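Plundden gripper comparison: progress report to Muvstead
Dec 11, 2021

Work since the last report went mainly into the two hand-held grippers, the Honorato and the Nonell. The question you are paying us to answer is whether the Nonell is worth its higher price for collecting household demonstrations. I can't say yes yet, and I'm less inclined to than I was when we wrote the proposal.

We have logged 3253 demonstrations, of which 2516 passed review. The rejects are mostly tracking loss, with a smaller pile where the operator's wrist ran out of room. Both grippers suffer from the first problem. The supplier says new firmware will fix it. We were told the same before the previous update and saw no change we could measure, so I have not planned around it.

Clothing is still the weak spot. Rigid items such as cups and boxes tell us very little, as either gripper picks them up all day. Socks and other small knits on a bed are where operators start to complain. The fingers push the fabric into the mattress before they close on it, and a thick cuff folds in ways that are hard to repeat. One operator prefers the Nonell for this and another can't tell them apart. I would not build a purchase on that.

The camera view is a separate worry. The wide lens bends everything near the edges, and the gripper body covers the lower part of the picture, right where loose fabric tends to end up. Moving the mount is cheap and we should try it before buying anything.

Spending is on plan except for replacement finger pads, which wear faster than the data sheet claims. We have used up to 20 pairs and I have moved 2000 dollars from the travel line to cover more.

Next period: finish the bedroom set with both grippers, repeat the sock and towel tasks with the camera mount raised, and swap operators between grippers halfway through – something we should have done from the start. If the gap is still this small after that, I will recommend staying with the Honorato.

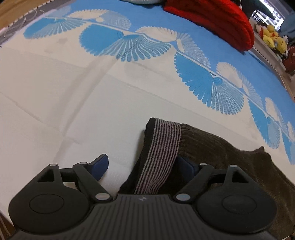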